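Home Boards Parish Records Transcription Search Log in

Dual dating in a burial register index — what do you put in the year column?

saltpan_row
I've finished the first pass of the Ploscombe burials, from the start of the surviving register to the change of calendar in 1752. It comes to 1,744 entries. The clerk starts each year on Lady Day, as you'd expect, so everything between 1 January and 24 March sits under the old year.

My sheet has one column for year. I entered what the page says. A correspondent with the same family in her tree has asked me to convert the lot to New Style so they sort properly. I don't want to do that blind. What do others do?

tithe_apportioned
Two columns. One for the year as written, one for the year as you interpret it. Never overwrite the first. If you export a single date field, use the slash form, so 1731/2 for a February burial.

Don't touch the day of the month. The eleven days are a separate matter and don't need applying to parish events.

quarterdays
Disagree on the slash form for the export. It reads well to a person but half the programs out there either drop what follows the slash or refuse the row. I put a set of 300-odd dual dates through Griltholm last winter and it kept the first year and threw away the second without a warning. Every one of them came out a year early in the timeline.

Use the modern year in the date field and put the old year in the note.

tithe_apportioned
Then the fault is in Griltholm. Dual years are allowed for in GEDCOM and have been for a long time. If you shape the transcript to suit one importer you will be doing it again when you change programs.
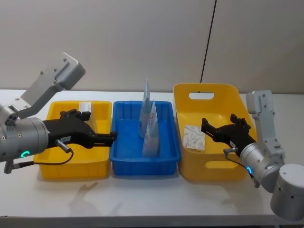 Yellow tray, blue tray and yellow basket, side by side

saltpan_row
Both points taken. I have since filtered the sheet and only 79 entries fall in the window with any doubt over the year. The others in January to March are under a clear year heading with a clear break at Lady Day.

The doubtful ones are in a stretch of six years where the hand changes. The second clerk seems to put his heading at January for part of the time and then goes back to March. There are two Februarys under what looks like the same year, with no heading between them.

lower_fold
Check the bishop's transcripts before you decide anything. They were meant to be sent in yearly, and they often have the year at the head of the sheet even where the register doesn't. In my parish the register and the transcript disagree on the year for one winter, and the transcript is right, going by a will proved in the same spring.

quarterdays
Transcripts are copies. I'd not take one over the register on its own.

lower_fold
On its own, no. I said there was a will.

saltpan_row
The transcripts for Ploscombe survive for that stretch, but eight leaves are marked unfit for production in the catalogue. I'll ask whether they were filmed before they got to that state. 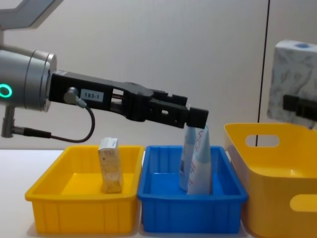
Plastic bins in a row on a white tabletop

hundred_rolls
You could also use affidavits, if the clerk noted them. The Burial in Woollen Acts required one within eight days, and some clerks wrote the date in the margin long after most had given up. If the margin dates carry a year, you have a second reading of it in the same hand.

Also look at the baptisms for the same months. If it's one volume with baptisms at the front, the same clerk will have headed both, and he may have been more careful at one end than the other.

saltpan_row
Same volume, and I hadn't thought to compare. No affidavits noted after the change of hand, unfortunately.

I've gone for three columns: year as written, year interpreted, and a one-letter code for the basis (H for heading, T for transcript, B for baptisms, U for unresolved). The export will use the slash form where the code is H, T or B. U rows export with no interpreted year at all.

quarterdays
Still think the slash will bite somebody. Put a line about it in the readme.

tithe_apportioned
The code column is sensible. I'd add a page reference if you haven't got one — the folio, and the line on it. Somebody will want to argue with a U row and they should be able to find it without reading the whole register.

saltpan_row
Folio is in already. Line number isn't, I'll add it on the second pass. Film enquiry has gone off to the record office and I'll post here when they answer.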